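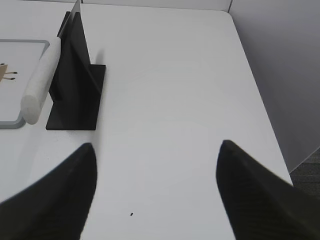
Chock the foam roll before you tune anything else, one reader of the Broma club page wrote in November, and the tip has moved to the top of the list. A cylinder that creeps spoils a practice run sooner than a badly set gripper does.

Bench tips for the Grarkar kitchen task
Pritero student robotics club, revised September 22, 2025

Rules allow 7 minutes on the bench, set-up included. The notes below apply to practice and to the heats at Odoi.

1. Laying out the board and knife
Put the cutting board down with its long side parallel to the front edge of the table. Stand the knife in the black holder to the right, handle down and towards the right, and leave clear table between the two. Lay the banana across the middle of the board. Save the layout under a run number; we are at 179.

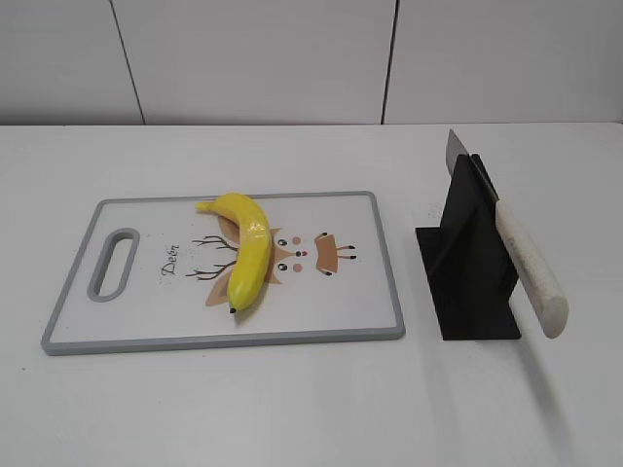 2. Approach
Open the fingers fully before descending. Come in from the handle end of the board and stop short of the rim. The printed deer is a poor reference for vision, as the fruit covers part of it. Use the grey rim and the handle slot. If the detector returns 2 fruit, lower the saturation threshold and repeat.
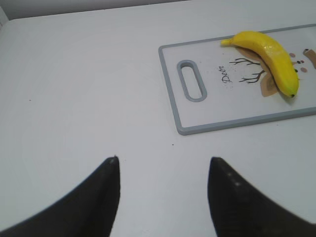

3. Wiping down
Wipe the table with a barely damp cloth and dry it. Small specks on white are enough to upset the edge finder. Do the finger pads last, with a separate cloth.

4. Storing
Knife out of the holder first, blade guard on. Holder flat in the crate, board upright against the side. The crate label is 394.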